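# rernwood-hands

Hi! I'm Moataz Bouzid, and this is the README for the hand comparison I've been running on and off since July. If you came for the code, it's in the `tools` folder and it is not pretty. If you came for the clips, keep reading, because the folder names make no sense without this file (sorry, I named them late at night).

## What's in here

There are 482 short clips, all from wrist cameras, plus a log of joint positions for each one. I compared 2 hands: the one I call Saltberg, and the one I call Ferbridge. Both names come from the folder names, and the folder names come from bus stops near my old place. Please don't go looking for the manufacturers, you won't find them!

I mostly wanted to know how each hand copes with ordinary packaged stuff from the grocery store. Blocks and foam cubes are fine for a demo, but they're all the same stiffness and they don't have slick printing all over them.

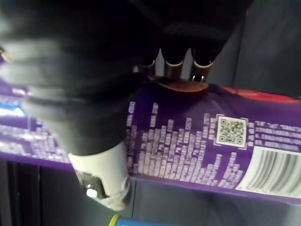
My rule for a "good" trial is simple. The object has to leave the surface and stay up until I hit stop. If it slid, tipped or got squashed, I marked it bad, even when the grasp looked great right up to that point. You'll find the marks in `trials.csv`, in the column called `kept`. I went back and forth on a third label for "sort of" and dropped it -- I could never agree with myself from one Monday to the next.

## Cameras

Every trial uses the wrist view only. I did try a second camera off to the side and the sync drifted so badly that I threw those files out. The wrist view has its own headaches. Motion blur is the big one, so `blur_score` is there if you want to filter, and I'd start at 50 and see how you like it. 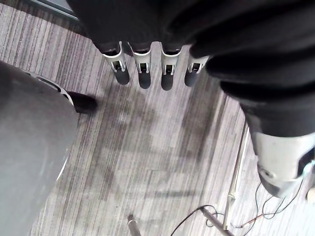
I also kept the idle clips, where the hand isn't touching anything. They're more useful than they sound, especially if you're training something to tell the hand apart from the background. Watch out for the thin wires that hang down below the thumb housing, though. They're dark, they drape over a striped carpet, and my first mask script happily labeled half of the stripes as cable. The rounded dark fingertips came out much cleaner. If you write a better mask, send it over and I'll swap mine out!

## Known problems

- Clip 109 has a joint log that stops early. The video is fine.
- Time stamps in the Ferbridge folder are in local time, the Saltberg ones are UTC.
- `replay.py` wants the old controller settings. Pass `--legacy` or it'll just sit there.

## Thanks

Abdel Hamid wrote the first controller and answered a lot of messages that began with "quick question" -- they were never quick.

14 comments · 37 shares

Related
Rernwood wrist mount notes
Controller settings, old and new
Cleaning up joint logs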